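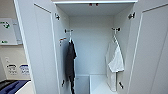
Genji Kubo would have kept the old gripper. The new one closes more gently, he told colleagues at Escombe, but a gentle grip is little use if the fingers can't get round a hanger in the first place.

His remark sums up a disagreement that has run through the firm's wardrobe trials since July. Escombe is comparing two sets of gripper fingers for handling clothes on hangers: the Rorangate, a stiff two-finger design it has used for years, and the Sornex, a newer pair with softer pads. Each has been fitted in turn to the same arms and run by the same controller, and the team has now published its first results.

Over 142 attempts with each set, the Sornex fingers failed to take hold of the hanger 11 times. The Rorangate failed 62 times, mostly by pushing the hanger sideways before the fingers had closed. Damage to clothes was not scored.

Irena Laskowska, who leads the trials, said the gap was wider than she had expected. She put part of it down to the pads, which give a little when they meet the hanger at a bad angle.
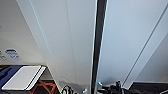

The figures do not settle the matter. The Sornex fingers are thicker, and the team found they needed more room on either side before they could open fully. In a crowded rail that room may not be there. Kubo's point is that most household wardrobes are crowded, and that the trial has so far been kind to the wider design. Laskowska accepts this and says a second round with more clothes is planned.

Cameras were compared as well. A single camera at the head gave the controller a good view until the arms reached in, when they tended to block it. Adding a small one at the wrist helped with the last part of the reach, though it was of little use earlier on - a plain white panel close up gives the software very little to work with.

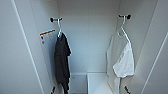 Choosing the clothes took longer than choosing the hardware. Qianru Zeng, who wrote the test plan, wanted garments that would be easy and hard for the cameras to pick out against the same background. She settled on T-shirts. The black one, on the left, stands out clearly from the pale walls, while the white one on the right nearly blends in with the side it hangs against. Both are on white hangers of the same style, so the hanger itself is no easier to find on one side than on the other.

The controller, known in the office as Xu, was left alone for the whole of the first round. Nusrat Ekanayake, who maintains it, said she had been tempted to adjust the closing speed for the softer pads but decided against it - any change would have made the two sets of results hard to compare. She expects to tune it for each design separately next time.

Mingxuan Shi is preparing the full results for release, including the failed attempts. Escombe has not said which fingers it will order for its next arms.
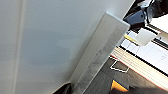 What happens next

The second round will use a fuller rail and 133 attempts for each set of fingers. Thicker garments will be added, and the wrist camera will be moved slightly further back to widen its view. Kubo has asked for a narrower version of the Sornex pads to be tried too, if the supplier can make one in time.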